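Frutero de mesa

El frutero de mesa es un recipiente o plato abierto en el que se presenta la fruta entera. Puede ser hondo, con pie o plano. Los modelos planos, de loza o vidrio, suelen tener contorno irregular y admiten pocas piezas, por lo que se emplean para fruta pequeña.

Las mandarinas se conservan a temperatura ambiente varios días. Las fresas duran menos: se guardan a unos 3 °C, sin lavar y con el cáliz, y se sacan poco antes de servir. Un plato individual lleva alrededor de 200 g de fruta.

Sobre mármol oscuro se prefieren los platos de tonos claros, como el rosa pálido.
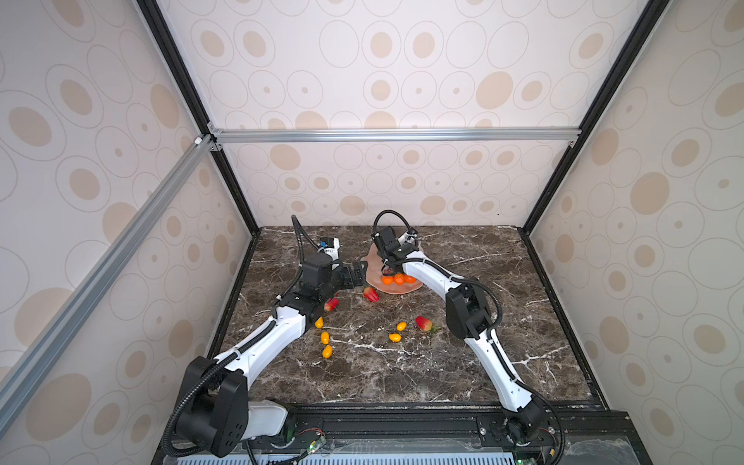

El mármol es sensible a los ácidos. El jugo de los cítricos y de las fresas deja marcas mates en el pulido, y conviene retirarlo con un paño húmedo y jabón neutro.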